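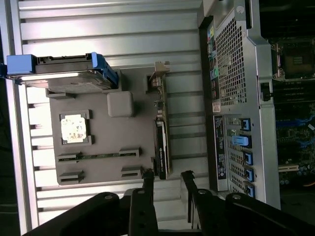

*Hard drive in a blue caddy, with a processor that still has old thermal paste on it.*

20th February

So I've spent most of the winter sorting out the family photos, and I'm finally far enough along to write about it without wanting to throw something. I started in December, when my aunt asked for a picture of my grandmother at the lake house in Avumberg and I said sure, give me five minutes. It took me eleven days to find it!

The trouble is that our photos live everywhere. There are the paper ones in shoeboxes, the ones from the first digital camera (all of them tiny, all of them orange), the phone years, and then a big swampy middle period when everything went on whatever computer we had at the time and got copied over to the next one in a folder called "old stuff". Inside that was another folder called "old stuff". I found 4 layers of this. At the very bottom were 374 pictures of one camping trip, and my brother is blinking in an impressive number of them.

I did the paper first because it felt friendlier. I cleared the dining table, put on the radio and made piles by decade, and that worked fine until I hit the 1970s, where everybody is wearing the same brown sweater and standing next to the same hedge. My cousin's husband, Ihor Symonenko, turned out to be a genius at this. He never met half of these people, but he can date a photo by the car in the driveway. We had one good long evening with a pot of coffee and he got through a whole shoebox.

The backs of the prints are the best part. My great-uncle wrote on all of his, in pencil, and he only ever recorded the weather and the cost of lunch. "Windy. Soup 40 cents." I have no idea who the woman in the hat is, but I know what she ate.

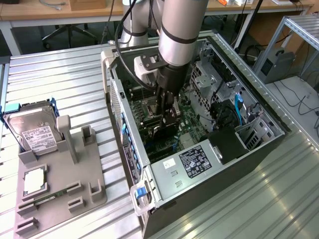
Then there's naming the files, and I have opinions on that now. I tried doing it by person and it fell apart right away, since nearly every picture has six people in it. Year first, then place, then a word or two is what stuck for me. So you get "1986 Avumberg dock" and you can find it again. If I don't know the year I put my best guess and a question mark at the end of the caption - not in the file name, my computer hates that.

I'm also deleting a lot more than I thought I would. I kept every single blurry one up to 2000, because film was film and somebody paid for it. After that I've been pretty ruthless. One sunset per vacation! Two if there's a dog in it.

My aunt got her picture, by the way. She looked at it for a while and then told me it wasn't my grandmother at all, it was her friend Vera, and could I keep looking. I've still got the green suitcase from the hall closet to open, and that one's mostly negatives, so if anyone has a scanner they like for those, please leave me a comment.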